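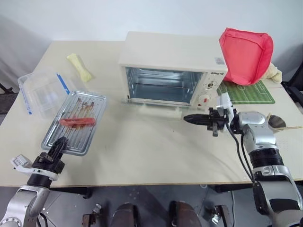 Week 4 handout: Collecting demonstrations on the kitchen bench
Notes prepared by Ulla Vuorinen for the Drurnar teaching lab

Welcome back, everyone, and thank you for bearing with me through all that calibration last week. It was dull, I know, but you'll be glad of it now, as this is the week we start recording properly and you finally get to drive the arms yourselves!

Our first task is the toaster oven one. The oven starts with its door down and the rack empty, the metal tray sits on the left with the food strip on it, and both grippers begin closed. The left arm works the tray side and the right arm works the oven side (please don't swap them halfway through an episode, however tempting it gets). Each episode runs until the strip is on the rack and both arms have backed away from the door.

Each pair will record 22 episodes. Together with the 875 we already have from the Aaltonen group, that gives us a decent base for the Karov policy we train in week 6, though I'd sooner have 12 good ones from you than a full set done in a hurry.

A few words on variety. Between episodes, turn the tray a little, nudge it closer or farther, and shift the odds and ends around the bench as well — the storage container, the little metal bowl, the soccer mat, the red fabric thing beside the oven. A policy that has only ever seen one arrangement will learn the arrangement, and we had a rather sad afternoon in November finding that out.

The glass door deserves some patience. When it's folded down, the clear pane is very hard to tell from the pale tabletop in the head view, so go slowly near its edge and check the wrist views before you commit to a move.

If you fumble a grasp, keep going and recover if you can. Recoveries are useful and I'd love more of them. Mark the episode "R" in the Risix log, and use "X" only when you had to stop the arms.

Reading before next time: course reader, page 107 to the end of the chapter. Bring your episode sheet with you, with both partners' initials on it.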